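Workshop Tips: Planning and Budgeting for a Bench-Top Robot Arm

Guidance for members, issued by the Fanen Equipment Library

The Library receives a steady number of enquiries from members who wish to buy a robot arm for a kitchen, a hobby workshop or a shared teaching room. The following notes cover the points that should be settled before an order is placed. They concern small electric arms of the kind that can be fixed to a table, and they do not apply to industrial machinery.

1. Write down the task first

Members are advised to describe the intended task in one or two plain sentences. "Sorting small items from a table into a basket" is a useful description. "Help in the kitchen" is not, as no supplier can quote against it. The description should state the heaviest item to be lifted, the widest item to be gripped and the furthest point to be reached.

An arm should not be chosen on reach alone. Lifting capacity is commonly quoted with the arm folded close to its base, and it falls as the arm extends. Ask the supplier for the figure at full stretch. If the supplier cannot give one, the purchase should be deferred.

2. Measure the room as well as the table

The footprint printed in a catalogue refers to the base only. Allow for the full sweep of the arm, the computer that controls it, and a clear place for a person to stand. In a shared room the route to the door must remain open with every arm at its widest position.
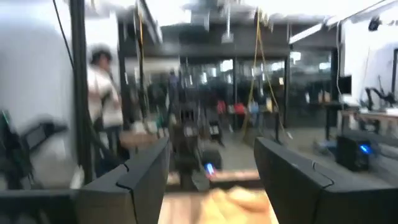

Floor space is the cost most often left out of a first budget. A member who rents by the square metre should work out the yearly charge for the whole working area and enter it beside the purchase price. Where two or more stations are planned, each should have its own switched supply, so that one can be shut down while the other remains in use.

3. Choose between one arm and two

A single arm is sufficient for picking up and placing. Folding cloth, opening lids and steadying a container generally call for two. The second arm does not simply double the price: it brings a second controller or a larger one, further cabling and a longer setting-up period. Our standing advice is to buy one arm, leave room on the table for another, and review the matter after 120 hours of use.

Members who already know that they need a pair should buy both from the same supplier at the same time. The Stemero and Beaudoin ranges held in the Library use different fixing plates, and adapting one to the other has proved more troublesome than the saving justified.

4. Set money aside for practice items

Practice items are inexpensive, yet they are seldom included in the budget. Begin with things that will not spoil, leak or break. Select a mixture of round, long and uneven shapes, and include at least one open container. Real fruit and crockery may follow once the arm can be relied upon to let go of an object at the right height.

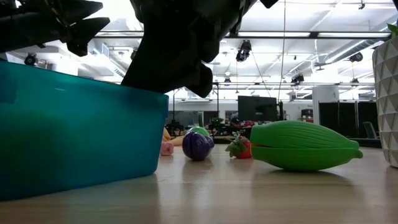

Toy fruit and vegetables beside a translucent teal bowl.

Shiny surfaces deserve some thought at this stage. A polished table or a glossy plastic item can return strong reflections to a camera, and it is worth trying a plain mat before paying for new lights. If lamps are needed, the Lumia clamp lamp in the lending collection may be borrowed for a trial period of 40 days.

5. Fix the table properly

A light folding table is not suitable. The top should be solid, level and heavy enough that it does not rock when the arm stops suddenly. A metal frame around the edge gives a firm place to bolt the base and allows it to be moved later without drilling the top again.

Cables should be tied back along the frame and kept away from the joints. Leave enough slack for the arm to reach its furthest position, then check by moving it slowly through its full range with the power off, where the maker permits this. Cables on the floor should be covered wherever people walk.

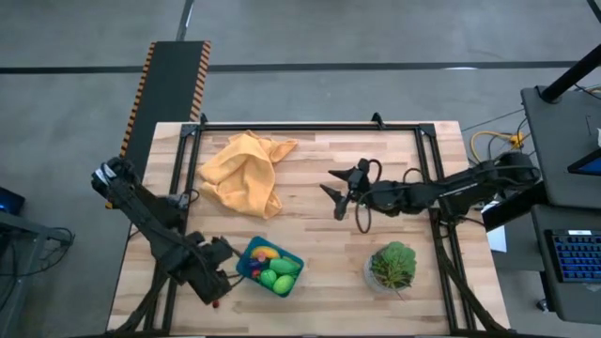
Two arms at a framed wooden table, with a basket of toy food, a cloth and a potted plant.

6. Prepare the full budget

The purchase price is only one line. The following should appear on the same sheet:

The arm, its gripper and one spare set of fingers
The controller and the computer
The table, frame and fixings
Cameras and lighting
Practice items and containers
Insurance, where the room is shared
A repair reserve

For the repair reserve, the Library uses 100 pounds a year for every 1000 pounds of equipment. Gripper fingers and cables are normally the first parts to wear, and both should be ordered with the arm. Delivery of spares can take several weeks.

Second-hand arms may be considered if the seller can show the machine working and can supply the maker's software licence. Check that the licence may be transferred. An arm without it may have little value beyond its parts.

7. Before placing the order

Obtain written confirmation of the warranty period, the address for returns and the party responsible for carriage. Ask whether the emergency stop is supplied or sold separately. Confirm that the software will run on the computer you already own, naming the exact model in your enquiry.

Members wishing to have a draft budget read over may leave it at the Library desk before the end of June. Please attach the written task description and a sketch of the room with its measurements. Drafts without a sketch will be returned unread.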